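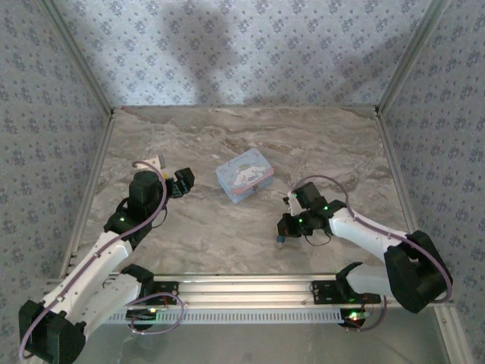

Brodham two-arm cell: weekly inspection
Checked by: Azra Janevski
Reviewed by: Vilhjálmur Hafstein
Date: Sun 4 June
Cycles since last inspection: 143

Marks used: OK / Watch / Fix / Not done

BEFORE POWER

1. E-stop button turns and releases freely. OK
2. Enclosure posts and side rails, bolts snug. OK
Comment: Left rail bolt took a tiny bit of a turn. Everything else was right where I left it in April, so the new washers are doing their job!
3. Wall covering flat and clear of both elbows at full reach. OK
Comment: I love the flowers. Please keep checking the lower corners though, that's where it starts to sag.
4. Tabletop wiped, no grit or tape residue. OK
5. Front rail, mounting plates at both shoulders. OK
Comment: Torqued to 9 Nm with the Guvard wrench, left side first. Paint marks redrawn.

CABLES

6. Purple cable, shoulder to wrist, both arms. Left: Watch. Right: OK
Comment: The left one has a little more slack over the wrist than I like. It clears at every taught pose, but I'd take some up before we add new ones.
7. Thin wire loops under the wrists, no rubbing. OK
Comment: Ran a finger along the jacket on both. Smooth all the way, very happy with that.
8. Connectors at the electronic units, both ends of the slotted strip. OK

POWER ON, ARMS HOLDING

9. Wrist lights green, both arms. OK
10. Home position, left and right. OK
Comment: Both came home on the first try. The new homing routine is a treat, so much calmer than the old one.
11. Slow jog of each joint, listen for clicking. OK
12. E-stop with arms moving slowly. OK
VH: Please write down which arm was moving. Last week's sheet doesn't say.
AJ: Left arm first, then right. Added to the form.

GRIPPERS

13. Fingers seated, screws tight. OK
14. Ridged faces clean, no cracks around the openings. OK
15. Wrist camera focus and aim. OK
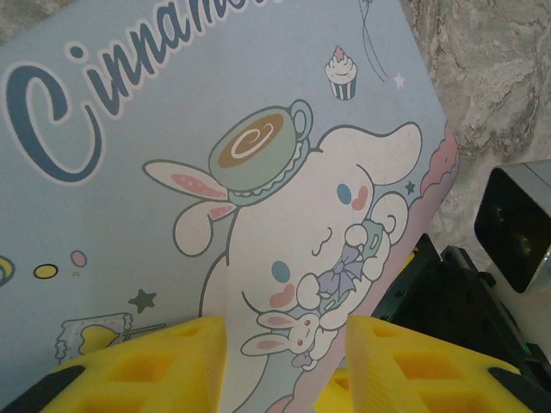 Item 15, wrist camera view: both yellow fingers in view over the puppy print.

Comment: This is my favorite test target — lettering for focus, lots of thin outlines, and pale colors that show a bad exposure right away. Keep the fingers in the view when you save a reference, so we can compare the aim next time.
16. Open and close, 200 cycles, no load. Not done
Comment: Ran out of time. Will do it first thing at the next session and log the finger gap before and after.
VH: Fine by me. Keep the speed at the low setting until it's logged.

TEST PICK

17. Tin placed near center, turned at an angle, reachable from both sides. OK
18. Approach path clear of the clasp. OK
Comment: Come in from the short ends. The clasp sticks out at the middle of the front side and I don't want a finger catching on it.

OPEN ITEMS

Left arm cable slack (item 6): Azra, before new poses are taught
Gripper cycle run (item 16): Azra
Spare finger set from Chaudhary: Vilhjálmur to order
Cell may be used at low speed: yes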